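Sweets and a dark dish
By Chunhua Liao, September

I've been after a little dish for sweets for ages, and this Prurnlow one has such lovely curved corners! Something orange and sugary seemed right for a first go.

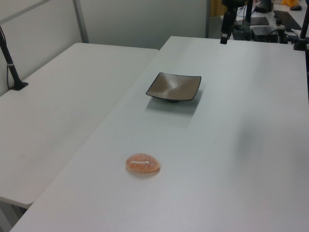
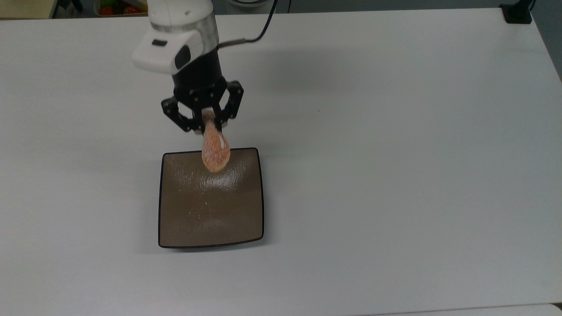 Orange and a dark dish, both times. I do like that colour.

Comments
Aldana Zapata: Ooh, want one. Does it come bigger?
Esta: Now I'm hungry!!

Recent
Forero jam jars
13 mugs, one shelf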